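強風前の敷地点検チェックリスト(コメント付き)
Tititz事業所 7月分

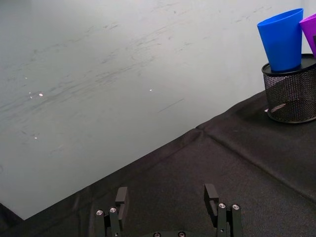 壁面の擦れ跡。中央寄りに濃い筋が1本。

対象:建物外周、駐車場、資材置場
点検の開始:午前8時

1. 樹木
□ 枯れ枝、折れかけた枝の有無 → 要対応
コメント:北側駐車場のケヤキに枯れ枝あり。車路に張り出している。Druller造園に剪定を依頼済み。作業が終わるまで下の2区画は駐車禁止とする。
□ 幹の傾き、根元の浮き → 良
□ 支柱と結束 → 要対応
コメント:植え込みの若木、結束ひもの劣化4か所。在庫のひもで交換する。

2. 屋根・外壁
□ 屋根材の浮き、めくれ → 良
□ 雨どいの固定 → 要対応
コメント:倉庫棟の東面で金具のゆるみ。増し締めしたが、ねじ穴が広がっている。次の補修工事で金具ごと取り替え。
□ 窓、シャッターの施錠 → 良
コメント:搬入口のシャッターは下端のかかりが浅い。閉めたあとに手で押して確認すること。

3. 飛散のおそれがある物
□ 看板、のぼり → 良(のぼりは倉庫内に収納)
□ 仮設フェンス → 要対応
コメント:Candier製のフェンスは重りが足りない。1枚あたり最大60キロまで載せられるので、風上側から追加する。防風シートは予報が出た時点で外す。
□ ごみ置場のふた → 良

4. 非常用設備
□ 発電機の試運転 → 良
□ 燃料の残量 → 良
□ 投光器、延長コード → 要対応
コメント:コード1本に被覆の割れ。使用禁止の札を付けて別置き。代替品はMohammadi電材に発注、2,000円以内なので事後報告で可。
□ カラーコーン、規制テープ → 良

5. 連絡・通行規制
□ 緊急連絡先の掲示 → 要対応
コメント:守衛室の掲示が旧番号のまま。差し替え待ち。
□ 倒木時の迂回路 → 良
コメント:側道をふさいだ場合は南門から出す。電線に枝がかかっているときは近づかず、電力会社へ連絡する。車に人が残っている場合は119番が先。

要対応の項目は、処置後に担当者が二重線で消し、右欄に処置内容を記入する。ケヤキの剪定後は、駐車区画を開ける前に項目1をもう一度点検する。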